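Skollent Two-Arm Bench Station

Posted 17 February 2018
Item 3948

I've been looking after the packing benches at our Steditdale unit for longer than I care to admit, so when people ring up asking what the Skollent is like to work next to, the call usually ends up with me. I've written it all down here to save us both some time (do still ring if you're stuck!).

It's a pair of arms that work over an ordinary table. You can have a different hand on each side, and we mostly do — fingers on one, a plain parallel gripper on the other. The fingered hand is the slower of the two but it copes far better with soft and awkward bits, the sort of thing that used to have us muttering by three in the afternoon. The parallel one likes a nice straight edge to grab.

What's changed for us? Well, I stand up less, for a start. One person sets out the trays and bins and keeps half an eye on two stations, and the rest of us have gone over to checking and mending, which I'd been wanting to do for years. Pay stayed the same and the shifts did too. I won't pretend everyone was keen in December when the first one arrived, and a couple of people still prefer the old bench, so we've kept one going for them.

Foil trays were the job I most wanted rid of. They bend if you look at them wrong, and a crumpled lining never sits the same way twice. We keep the table white and put out very little at a time, with a tub at one end and a bin at the other. 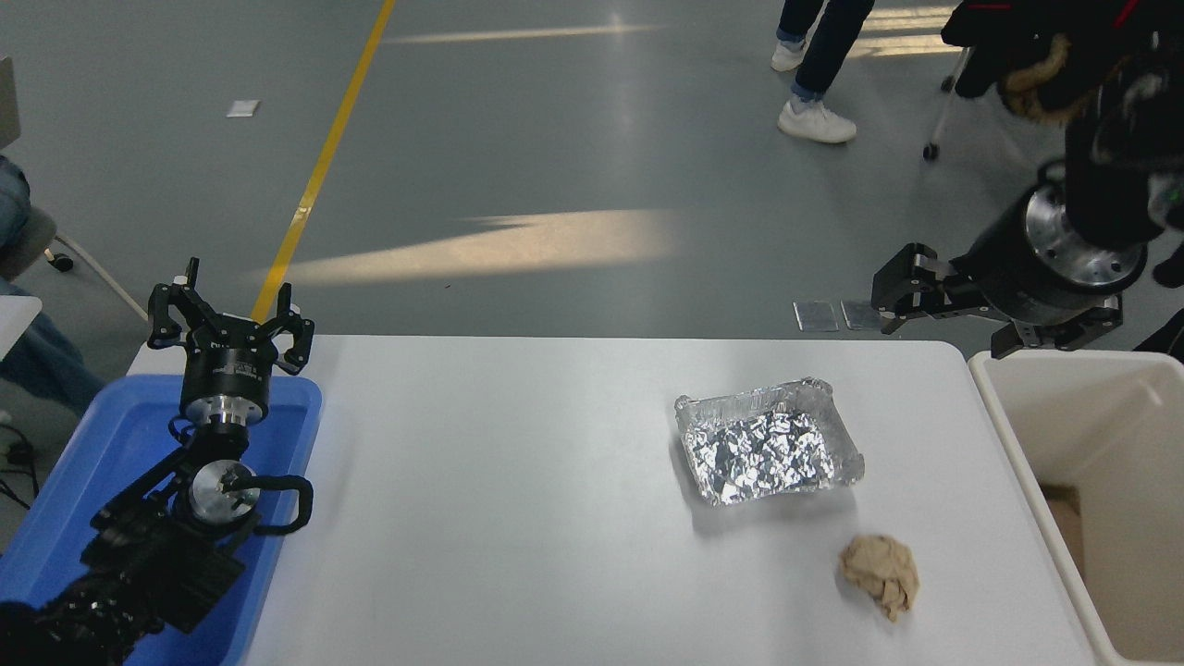 What you get

Two arms, two hands of your choice, the control box and all the cables. The Leone stand is extra, and so is the Zalel soft fingertip set, though I'd buy the fingertips straight away if you handle anything thin. Tables, tubs and bins you find yourself. Ours came out of the store cupboard.

Floor space: 300 cm by 400 cm, which leaves room for a chair and for people to walk past behind.

Weight, boxed: 106 kg. Get two people and a trolley.

Setting up

Allow a full day for the first one. The second took us a morning. Keep your cables tidy at the tub end, and have the stop button where the person sitting down can reach it — we had ours on the wrong side for a week and moved it after a lot of grumbling.

Spare fingertips and cables are on the parts page.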